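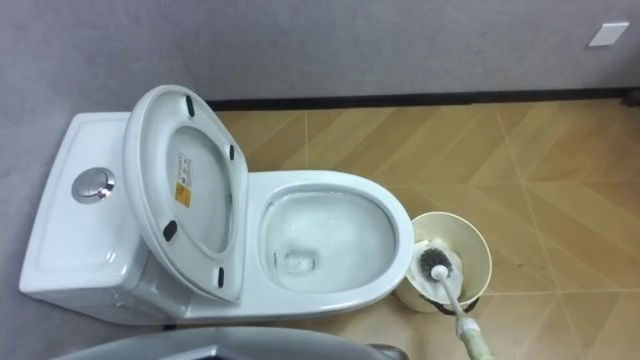

Lid bumpers and brush holder, one-piece toilet in a rented flat

Posted by Marek Kubíček

Good evening to all. I moved in January into a flat in Dullport and the bathroom has a one-piece toilet, the tank and the body are all one ceramic, with a round chrome button in the top of the tank. I have two small problems with it and I would like to solve both before my parents come to visit.

First is the lid. Under it there are four black rubber bumpers, and one of them has started to turn when I clean it. When I close the lid it lands a little crooked and makes a hard knock, which in the night wakes up my wife. There is a label on the inside of the lid, but the text on it does not help me to order. Can I buy only the bumpers, or must I buy the complete lid? And is it better to glue the old one or to put a new one?

Second is the brush. I keep it in a round cream holder with open top, on the tiles beside the bowl. After each use some water stays in the bottom of the holder and after two weeks it smells. I have tried to put bleach inside, but the smell of bleach in a small bathroom is also not nice. How do you do it at home?

The landlord is friendly but slow, so I prefer to repair such things alone. Thank you for your advice and please excuse my English.

14 people found this useful

ikitz_hana
Hello Marek, I had the same knock with my lid last winter. You do not need a new lid. Bumpers are sold separately, but there are two types, so first pull the turning one out gently and look at the back. If it has a small peg, you need the type which is pressed into a hole, and you must measure the peg. If it is flat, it was only glued.

For the flat type clean the place with spirit, let it dry well and use a glue for rubber, a very thin layer. Then leave the lid standing open over the night. I closed mine after one hour and the bumper moved to the side and I had to begin again. If the rubber is already hard, change all of them together, otherwise the new one is higher than the old ones and the lid will sit crooked in the other direction.

I bought mine in the Smits shop near the station, in the drawer with the furniture feet. Take the old one with you to compare.

About the brush: after cleaning I flush, and I hold the brush in the clean water during the flush. Then I lay the handle across the bowl, put the seat down on it so it cannot fall, and let it drip until I have finished with the basin and the mirror. Only then it goes into the holder. Once a week I wash the holder with hot water and washing-up liquid and dry it with paper. Please never mix the bleach with a limescale cleaner, also not in the holder, the gas is dangerous.

Jivitz
get a wall one for the brush. problem gone

old_tap_3020
I agree with the dripping, but I would add one thing. If the holder has a loose cup inside, take it out when you wash, because the dirty water hides between the cup and the outside part. With mine I did not know that it comes out and I lived with the smell for nearly 2 years.

For the lid, check also the hinges before you buy anything. When one hinge is loose the lid goes a little to the side, then the bumper rubs on the ceramic or on the seat and it begins to turn. On most models you tighten it by hand from below or from the top under a small cap. Do not use much force with a spanner, the ceramic can crack, and with a one-piece toilet you would have to change everything together with the tank.

And please write to the landlord also if you repair it alone, only a short message, so it is not a surprise for him later.

Marek Kubíček
Thank you to all. I pulled it out and it has a peg, so tomorrow I go to Smits with it in my pocket. The left hinge was also loose, I have tightened it by hand. The brush is now dripping over the bowl.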